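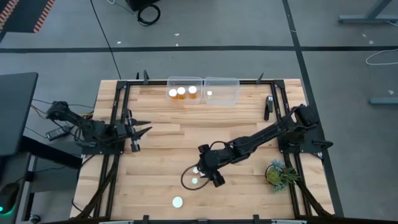
Two-arm kit on the butcher block, bottles and bins out.

Workshop tips: living with the Conadov two-arm bench kit

Had ours since September. Quick notes, mostly for anybody thinking of ordering one for sorting jobs. Price was 2,006 for the pair with the frame, arms only is less. Urnley sells the same thing with a longer cable set, worth asking.

Setup
Bolt the frame before the arms go on. Did it the other way, had to undo everything. Budget an evening. Manual says 7 bolts a side, ours came short, they mailed more.

Cables. Tie them down the sides of the table, leave slack at the wrist or it tugs. Velcro, not zip ties, you will be redoing this.

Use a real wood top. Ours is pale butcher block, bottles stand up fine on it. Wipe with a barely damp rag and let it dry before you start.

Sorting pill bottles
Clear bins work best for us, easy to check from across the room. Keep them at the far side so the arms arent reaching over each other.

Caps on tight. Practice with empties!! Old vitamin bottles are good too.

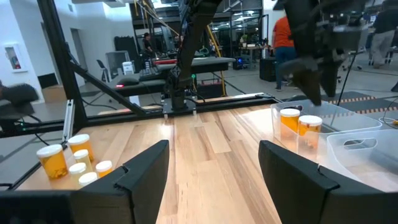
Start with the short ones if you have mixed sizes. Tall ones tip when a finger brushes the lid, so give them more room then you think. Bunched up bottles are slow going, spread them a hand width apart and it goes a lot quicker.

Slow speed for the first 200 picks. Then bump it up a notch. Full speed is silly, skip it.

Stuff I'd change
Fingers are slick out of the box. Elvia Cisneros at Veres told me to try thin rubber tape on the inside faces, big help. Replace when it peels.

Power bricks run warm, keep them off the floor and out of the dust.

Worth it? For repeat work yes. For one shelf of bottles, no, do it by hand. We've logged more than 552 picks and the left arm needed one re-zero. Bruvport does repairs if yours is out of warrenty, call in the morning, they don't pick up after lunch.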